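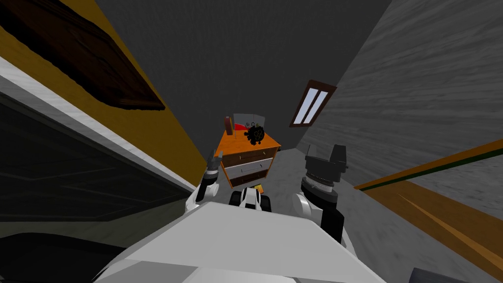
Small dresser at the end of a narrow room, orange top, three drawers.

Filed under: Bench Notes / Finishes

October, 4:20 p.m. Shellac, batch 6. Dissolved the Illora flakes overnight and strained them through an old T-shirt, which gave up more lint than the flakes gave up dirt. Two coats on the pine offcuts. The first went on like a dream. The second dragged at every stroke and left ridges you could plant beans in.

Nikau Tuhiwai blames the alcohol. I blame Nikau, who left the lid off the Brirnero can over lunch. We have agreed to blame the humidity.

Knocked the ridges back with 320 and tried again with a thinner cut and 28 minutes between coats. Better. Still one sag near the end grain - mine, I was admiring the other end.

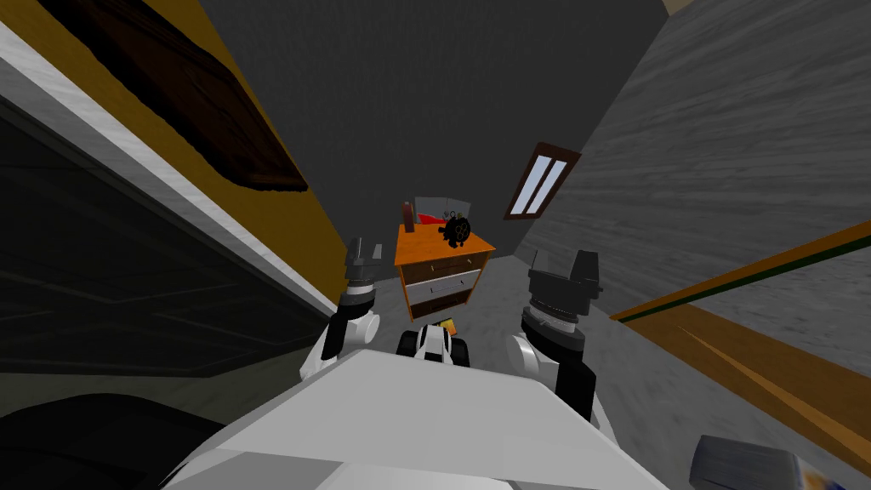

How long should a coat dry before sanding?
Overnight if the shop is damp, a couple of hours if it's dry, and longer whenever the paper starts to clog.

Next: same cut on the Hurkberg maple, new alcohol, lid ON. Wong pad is shedding, so cut a fresh one first. Offcuts are on the top rack, please don't stack anything on them.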